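Hunska便り 1月の活動から
布ものの片づけを、手で教える

あけましておめでとうございます、と書くにはもう少し遅い時期になってしまいましたが、この便りをお送りするのは今年はじめてですので、やはりひとこと、本年もどうぞよろしくお願いいたします。年末にお返事をくださった皆さま、お便りはDornsteadの事務所の壁に貼って、お茶を飲むたびに読み返しています。

さて、前の号で「次は布ものに取りかかります」と予告したまま、細かいことを何も書かずに終わってしまいました。その続きからお話しします。

Hunskaは、家の中のちょっとした片づけを人が手でやってみせて、その動きをロボットに覚えてもらおうという取り組みです。昨年の秋までは、コップを棚に戻す、ペンをペン立てに入れる、といった硬いものばかりを扱ってきました。硬いものは形が変わりませんから、どこをつかんでもだいたい同じように持ち上がってくれます。ところが、家の中で本当に散らかっているのはたいてい布なのですね。靴下、タオル、スリッパ、洗ったあとどこへ行くか決まっていないハンカチ。昨年いただいたアンケートにも「布のほうを何とかしてほしい」という声がたくさんあって、そうだろうなあと、読みながら自分の部屋を見回してしまいました。

そこで今月からは、ベッドの上に浅い箱をひとつ置き、その中に布ものや小物をまとめて入れておいて、ひとつ取り出しては戻す、という動作を集めています。使うのは、いつもの手持ちグリッパーです。二本の指で挟む形の道具で、人が手に持ち、家の中をそのまま歩いて使えます。ロボット本体を運び込まなくてよいので、玄関の狭いお宅でも、二階の奥の部屋でも困りません。
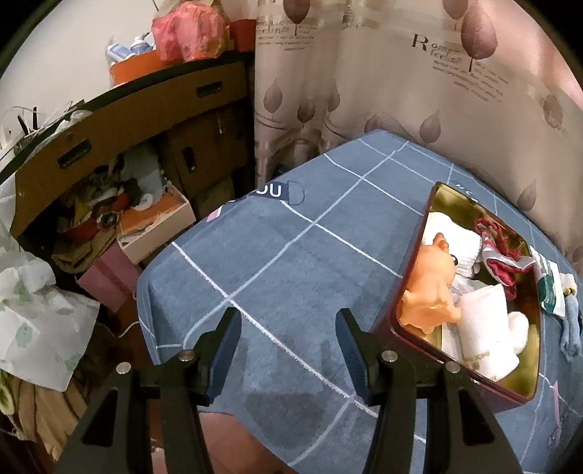 はじめて手持ちグリッパーに触る方には、まず何も考えずに五分ほど好きなものをつまんで遊んでいただきます。これが案外大事で、自分の指ならするりとできることが、二本の指になったとたんにできなくなる、その不自由さに体が慣れるまでの時間なのです。タオルの端を一枚だけつまもうとして、下のものまで一緒についてくる。つまんだつもりが、持ち上げる途中でするりと抜ける。たいていの方はここで声を出して笑います。笑っているうちに肩の力が抜けて、手首の角度がだんだん決まってきます。記録を始めるのはそれからで十分です。

教えるときの動きについて、昨年の講習会でお配りした紙には「ゆっくり、なめらかに」と書いてありました。あの書き方は少し反省しています。ゆっくりと言われると、皆さんとても丁寧に、まるで茶道のお点前のように動いてくださるのですが、ゆっくりしすぎると、途中で手が止まっている時間が長くなります。止まっているところまでロボットは律儀に真似をしますので、再生してみると、箱の上でじっと考えこんでいるPovanoを全員で見守ることになってしまうのです。ふだんの片づけより心もち遅いくらい、ひとつ取って戻すまでを20秒で収めるつもりで動いていただくと、ちょうどよい記録になります。途中で落としてしまったら、慌てず、落としたところから拾い直してください。失敗してやり直す動きも、あとでとても役に立ちます。落としたものをどう拾うかを知らないロボットは、落とした時点で困ってしまいますから。

Povanoのことを少し書いておきますと、これは事務所の奥にいる卓上のロボットアームで、手先には手持ちのものと同じ形の二本指がついています。皆さんのお宅で集めた動きを学習させたあと、動きを確かめるのがこのPovanoの役目です。手先の形をそろえてあるおかげで、人が手に持って「このくらいの角度で入ればつかめる」と覚えた感覚が、わりあい素直に移ってくれます。ただ、人の腕は肩も肘も手首も思い思いの方向に曲がりますが、Povanoの腕はそうもいきません。体をぐっとひねって箱の向こう側から取りにいくような動きは、アームのほうがついてこられず、途中で止まってしまいます。ですから、箱の奥にあるものを取りたいときは、体ごと半歩まわりこんでから手を伸ばしてみてください。

もうひとつの教え方、遠隔操作のほうも続けています。こちらはYuという操作用のソフトを使って、離れた場所からPovanoを動かすやり方です。手元のレバーを動かすと少し遅れてアームが動く、あの感じを、講習会で体験された方は覚えていらっしゃるでしょうか。この「少し遅れて」がなかなかのくせもので、硬いものなら待てばよいのですが、布は待っている間にも形を変えます。つまんだ靴下がゆっくり伸びて、伸びきったころにアームが動きだす、ということが起こります。先月から試している方のお話では、画面をにらむより、つまむ前に一度手を止めて呼吸をひとつ置くほうが、かえって早く終わるそうです。私も真似をしてみました。たしかに楽です。ただ、呼吸のたびに手が止まりますので、先ほど書いた「止まりすぎない」という話とけんかをしてしまい、どちらを紙に書くべきか、まだ決めかねています。

今のところの印象では、布ものは手持ち、重さのあるものや決まった位置に置くものは遠隔操作、という分け方が合っているようです。手持ちのよいところは、なんといっても指先の手ごたえがわかることで、布がどのくらい逃げるか、どこまで閉じたら下のものまで巻きこむか、握っている人の手にそのまま伝わってきます。遠隔操作のよいところは、ロボットができる動きしか記録に残らないことです。まわりこんで取る、背伸びをして取る、といった人間ならではのずるができませんので、学習のあとで「この動きは腕の都合で無理でした」と泣かずにすみます。どちらもそれぞれに捨てがたく、しばらくは両方で進めるつもりです。

1月は、9軒のお宅にご協力いただき、記録は1277本になりました。硬いものをやっていたころの一か月分よりも少ないのですが、布は準備と片づけに手間がかかりますので、よく集まったほうだと思っています。一回の訪問は20分近くで終わる方もあれば、途中でお茶になり、お茶のほうが長くなる方もあります。どちらも大歓迎です(お菓子をいただいてしまうことが多く、恐縮しております)。

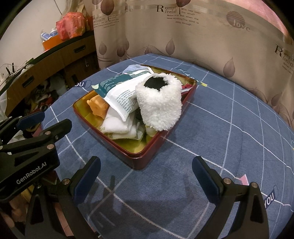
ベッドの上の浅いトレーと手持ちグリッパー。白いスリッパやタオルなどを入れた状態。

箱の中身をどう選べばよいのか、というご質問をよくいただきますので、ここでまとめてお答えしておきます。いちばんありがたいのは、手ざわりの違うものが混ざっていることです。ふわふわしたもの、折りたたんだもの、つるつるした包み、少し硬さのあるおもちゃ。同じ白でも、毛足の長いものと平たい布とでは、指の入れ方がまるで違います。同じ色どうしが重なっていると見分けるのが難しくなりますが、それはそれでよい練習になりますので、わざわざ避けないでください。きれいに並べ直す必要もありません。お宅でふだんそうなっているように、重なったり、もたれかかったりしているくらいがちょうどよいのです。

逆に、避けていただきたいものもあります。刃物やガラスのもの、液体の入った口のゆるい容器、それからお名前やご住所の書かれた紙類です。封筒やお薬の袋は、うっかり写りこみやすいので、始める前に部屋をひとまわり見ていただけると安心です。背景のほうは、どうぞそのままで。カーテンの柄も、棚の上の荷物も、床の色も、家ごとに違っているからこそ、どのお宅でも働けるようになります。以前、訪問の前の晩に大掃除をしてくださった方がいらして、たいへん申し訳ないことをしました。ほんとうに、そのままで結構です。

それから、敷いてあるものの柄について。縞や格子のシーツや毛布を気にされる方が多いのですが、これも歓迎しています。無地のところでばかり練習したロボットは、柄の線を物の輪郭と取り違えることがあるようで、昨年の暮れにはPovanoが何もないシーツの線を一生懸命つまもうとして、私たちを心配させました。敷き布をつまみ上げてしまうのは人間でもよくやる失敗ですので、指を下ろすときは、布につくかつかないかのところで一度高さを確かめるくせをつけておくと、ぐっと減ります。指を大きく開きすぎないのもこつのひとつです。開きすぎると、隣のものまで抱えこんでしまいます。

学習のほうの進み具合も、少しだけご報告します。布ものの最初の分をPovanoに覚えさせて試したところ、スリッパはわりあい素直に持ち上がりました。厚みがあって、縁がはっきりしているからでしょう。難しいのは薄いタオルで、たたんであるとつかめるのに、戻すときにほどけてしまい、箱の縁にだらりと掛かったまま「終わりました」という顔をします。顔はないのですけれど、そう見えるのです。戻したあとに軽く押さえて形を整える、という動きを皆さんが何気なくやってくださっているのですが、そこまで記録に入っている方と、手を離したところで記録を止めている方とがいらっしゃいました。来月からは、押さえて整えるところまでを一本に入れていただくよう、紙を書き直してお配りします。すでに送っていただいた分は、そのままで大丈夫です。撮り直しはお願いしませんので、ご安心ください。

道具のことで、お願いをふたつ。手持ちグリッパーの指先のパッドは、布の細かい毛がつくと滑りやすくなります。一軒終わるごとに、固くしぼった布でさっと拭いてから返却袋に入れてください。溝のところに糸くずが残りやすいので、そこだけ少し念入りに。それと、指の付け根のねじがゆるんできたと感じたら、ご自分で締めずに、事務所までお知らせください。締めすぎると指の動きが重くなり、握る手が疲れてしまいます。先月は重いまま頑張ってくださった方がいて、翌日は手が痛かったとうかがいました。どうか我慢なさらずに。予備はDornsteadの受付の棚に置いてあります。

次の講習会は2月に、Dornsteadの二階の和室で開きます。定員は18名で、時間は午後2時から。前半は手持ちの練習、後半はYuでPovanoを動かしてみる時間にあてます。はじめての方も、一度いらした方も、どちらでもどうぞ。おうちで余っている靴下やタオルがありましたら、洗ったものを二、三枚お持ちください。片方だけになった靴下がいちばんうれしいです。帰りにお返ししますが、置いていってくださるならそれもありがたく使わせていただきます。お申し込みは受付か、この便りへのご返信で。畳のお部屋ですので、冷えるかもしれません。暖かい格好でお越しください。

布が一段落したら、そのあとは引き出しをやりたいと考えています。開けて、入れて、閉める。閉まりの悪い引き出しをお持ちの方、いらっしゃいましたらぜひお声がけください。うちの事務所の引き出しも相当なもので、閉めるのに膝を使います。膝はPovanoにはついていないので、どうしたものかと、今から相談しているところです。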